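Jewellery sorting study: frequently asked questions

What is the Gikimness study about?
We are looking at how well a robot policy learns to separate small, tangled objects from demonstrations made with hand-held grippers. Jewellery is our test material. The method was set up by Melur Kusuma and Danang Purba.

Why jewellery?
Bangles are rigid, bracelets are not, and rings hide inside other pieces. A policy that grasps boxes well can still fail badly on a chain. Shiny and translucent surfaces also give poor depth readings, so we train on colour video and gripper width only.
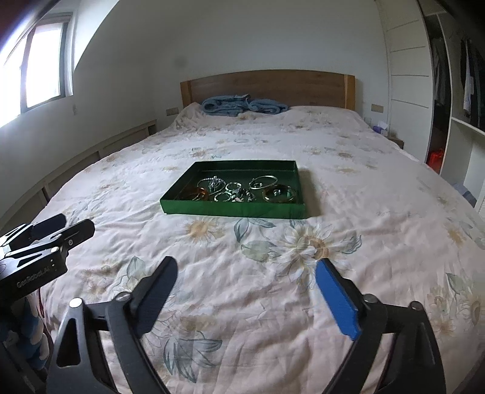
Two-gripper set-up with the green tray on a floral bedspread.

Why work on a bed and not a lab bench?
Our first policy, Jedis, was trained on a bench and did poorly on soft surfaces. A tray on bedding can tilt or slide when it's pushed. We now collect in ordinary bedrooms as well.

How much data did you use?
The home portion has 56 demonstrations from 8 rooms. Each demonstrator practised for five minutes first, and practice runs were left out.

Does the layout of the pieces matter?
Yes. Overlapping pieces are the hardest case. Pieces lying one inside another are labelled separately in our notes — a ring within a bangle, for instance — as the policy tends to treat the pair as a single object.

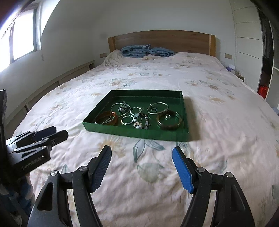

Tray contents, with a small silver ring inside the brown marbled bangle.

What were the results?
Adding the home demonstrations improved grasps on rigid bangles. Charm bracelets showed little change, and we don't have a good explanation yet.

Can I get the data?
Not yet. Hidayah Liew is checking the recordings for personal details, and we expect to release them in September. Requests can go to her through the Drambridge office.

Last updated February 10, 2024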